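November, late, past the hour when I should have been in bed

I have had a long and rather happy day with the planner, and I want to get it down before I forget which change did what, because last time I trusted my memory and spent a morning rediscovering my own fix.

The trouble, as I've been grumbling in these pages for a while now, is that Tolodell plans each arm beautifully by itself and then gets terribly shy when the two of them have to share the middle of the cell. It kept sending the right arm off on a great swooping detour to reach a tool lying practically at its own fingertips. I had blamed the cost weights (I always blame the cost weights), but this morning I made a pot of coffee and read the collision code from top to bottom, and there it was – the tray was padded twice, once when Preltero publishes the object and again when the planner reads it in. No wonder it thought the thing was the size of a bathtub!

So out came one of the paddings, and I set up the plain little task again, screwdriver into tray, right arm only, with the left told to hold its pose. 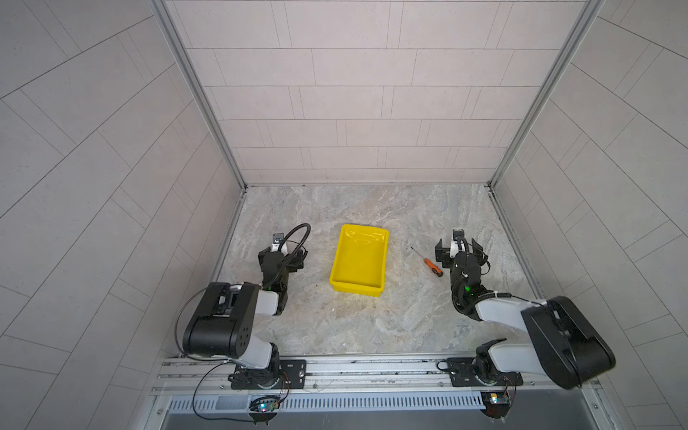
Yellow tray in the middle, screwdriver by the right gripper, both wrist lights green.

I ran 2,000 plans in simulation over lunch, with the screwdriver turned to a new angle each time, and all but 12 came back with a short, sensible path. I read through the 12 while eating my soup. Most of them had the handle pointing at the side wall, where the wrist has to fold up on itself, and I can live with those for now. The other 3 are stranger, and look to me like a bad seed pose. I've written them up in the Koivisto notes with the logs attached, so that I can be cross about them tomorrow with a fresh head.

Perception is still the weak sister. The wrist views disagree a little about where the handle ends and the shaft begins, and I suspect the thin shaft is getting smoothed away into the marbled floor. I tried a smaller filter window, down to 4, and the estimate was livelier but jumpier too – I couldn't decide whether I liked it, so I put it back the way it was and left myself a comment.

Tomorrow, the Stisach branch needs merging before it drifts any further, and I must remember to put the tray padding in one config file with a name a sensible person would look for. Then both arms moving together, if I'm feeling brave. My tea has gone cold and I'm off to bed.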